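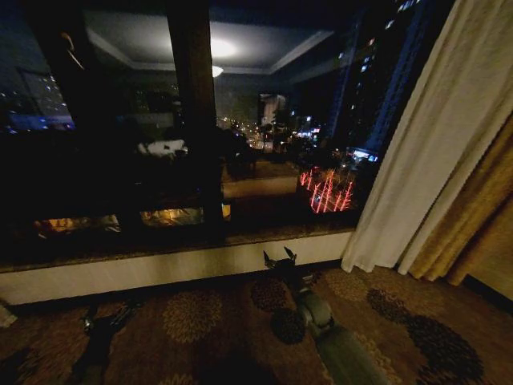

Stories > Short fiction > The Sill

Last updated: Monday, February 17, 2025

The Sill

The flat in Putent had been on the market since May, and by winter she had stopped tidying it for viewings. She tidied it now for herself, after work, starting in the bedroom and giving up somewhere near the hall.

That night she started with the window. She had bought a bottle of cleaner and two cloths, and she had read on the back of the bottle that glass was best done when the sun was off it. The sun had been off it for hours. She climbed on to the sill on her knees. The stone was cold and speckled like an egg, and deep enough to kneel on with her feet tucked behind her. Her mother used to say you could lay out a body on it. Her mother had kept library books there, and her reading glasses, and in the last year the tablets in their plastic box with the days on the lids.

She sprayed the left-hand pane and rubbed. It was hard to tell what was dirt. With the ceiling light on, the room hung out there over the street, the light and the ceiling and something pale, a pillow or a cloth, and behind all that were the windows of the tower opposite. She would rub at a mark and find it was somebody's kitchen.

She got down and switched the light off. Then she couldn't see the smears at all, so she switched it on again.

The telephone rang at twenty past eight. It was her brother, calling from Warklow, where he had moved with his wife for the schools.

"Have they been back?" he said.

"Who?"

"The couple. The ones with the tape measure."

"They rang the agent. They want to come again on Saturday."

"That's good, isn't it?"

"They asked if the curtains were staying."

He said he hadn't known there were curtains. She told him there were, white ones, the thin sort, and that they had been up for nearly 20 years. He had helped to hang them. He had stood on the sill in his socks and dropped the hooks one at a time into the hem of their mother's cardigan, which she had held out like an apron.

"I don't remember that," he said.

"You were cross. You were missing the football."

"Well, leave them the curtains. What would you do with them?"

She looked at them. They had always been too long. Their mother had measured from the top and forgotten the depth of the carpet, and then said she would take them up when she had a minute. The hem turned over on itself on the floor. Every time the hoover went past it caught the edge and had to be switched off and the cloth pulled out of it.

"I don't know," she said. "I might want them."

"Your windows are half that height."

"I could cut them down."

He let that go. He asked if she had done the cupboards and she said she had done three of them, and he asked which, and she said the easy ones. In the background one of the children was shouting about a towel. He said he would drive over on Friday night and they could do the rest together, and she said there was no need, and he said he knew that.

When he had rung off she went back to the glass. She did the right-hand pane in strips, top to bottom, moving the curtain out of her way with her shoulder. The red light was showing in that half, a bunch of thin upright lines. It was the lamp from Villey, a seaside place they had gone to when she was small, and it had stood on the chest of drawers ever since. Her father had won it or bought it, depending on who was telling. It gave no light you could read by. Her mother had switched it on every evening when she drew up her chair, and switched it off last thing, and had changed the plug on it herself with a knife from the kitchen drawer.

It wasn't on the list. They had made a list, she and her brother, of what he would have and what she would have and what would go to the Joo, the charity shop by the station that would send a van if there was enough. The bed was going to the Joo. So was the chair. The lamp had not been put down under anyone, and she wondered if he had left it off for the same reason she had.

She folded the cloth to a dry side and did the corners. Down below, the lights ran away along the road to where they joined up. Her mother could tell the time by them. When the late bus went down she took her tablets, and when a certain window high up in the tower went dark she went to bed. She called it the baker's window. She had no idea who lived there, but they were early to bed and she had decided on a baker.

She tried to find it. She didn't know how many floors up it was, or whether it was one of the white ones or one of the bluish ones. She had sat in this room on 20 or more evenings in the last month of it, and her mother had said, there goes the baker, and she had looked up from her phone each time a second too late.

She sat back against the side wall with her legs along the stone. The cleaner had made her hands smell of vinegar. After five minutes a window went out, about two-thirds of the way up, and a little later another one below it. Then one came on.

She got down and put the top back on the bottle. She took hold of the curtain near the floor, turned the hem up by the width of her hand and held it there to see how it looked. It looked better. It would have been half an hour's work with a needle.

She let it drop. In the kitchen she found the list under the kettle, and a pen, and under her brother's name she wrote lamp. She read it over. Then she crossed it out and wrote it under her own, and underneath that she wrote curtains, and went to get her coat.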